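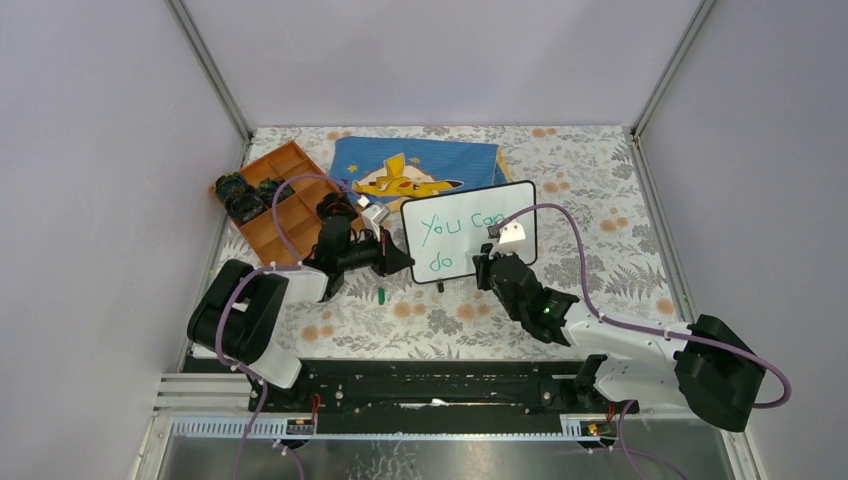 A dry-erase board used every day should be wiped every day. Marker left overnight comes away with a dry cloth; marker left for several weeks bonds to the surface and must be treated with a cleaner. Boards that are moved from room to room require more care than those fixed to a wall, as the writing is easily smeared in handling. A small white board with a thin black frame and rounded corners, such as one carrying a few words in teal-green marker, may be laid flat on a table for writing or cleaning, provided the table is first protected. A floral sheet serves well for this purpose, and an old printed towel may be kept within reach.

Apr 15, 2025
By Maarten Aerts, Household Guidance Desk

Print this page | E-mail this page

Daily cleaning

Use a clean, dry microfiber cloth or a felt eraser. Begin at the top edge and work downward in straight, overlapping strokes. Circular rubbing spreads the pigment and leaves a gray haze. Felt erasers should be brushed out over a waste bin once a week, and replaced when the felt has become hard.

Do not use paper towels on a board with a painted or melamine surface. Over time the fibers produce fine scratches, and these hold ink.

Removing old marker

Dampen a cloth with isopropyl alcohol and press it against the writing for 20 seconds before wiping. Rinse with plain water and dry at once. Where a faint outline remains, write over it with a fresh dry-erase marker and wipe immediately – the solvent in the new ink will often lift the old. The same method may be tried on permanent marker.

Scouring powder, steel wool and melamine sponges should be kept away from the board in all cases. Readers have asked whether toothpaste is suitable. It is mildly abrasive and is not recommended.

Care of the frame

Dust collects where the frame meets the writing surface. Run a cotton swab along the joint, lightly moistened and never dripping, particularly if the backing is fiberboard. A swollen backing cannot be repaired.

Markers

Store markers flat. When they stand with the tip upward, the ink drains away and the line becomes pale. Caps should be pressed on until they click. A marker that has been left uncapped for 10 minutes can usually be recovered by closing it and leaving it flat until the next day.

Protecting the table

Ink will pass through a thin cotton sheet if a marker is left open upon it. Place a folded towel beneath the board when alcohol is to be used, and choose one that can be washed. Ink spots on cotton should be treated before laundering, with alcohol applied from the reverse side and a white cloth held beneath. Test printed fabrics on a hem first – some dyes will run.

Small items kept on the same table, such as cords and clips, are best gathered into a wooden tray with dividers and moved aside before any liquid is opened. Bare wood stains readily and should be wiped with a barely damp cloth only.

Print this page | E-mail this page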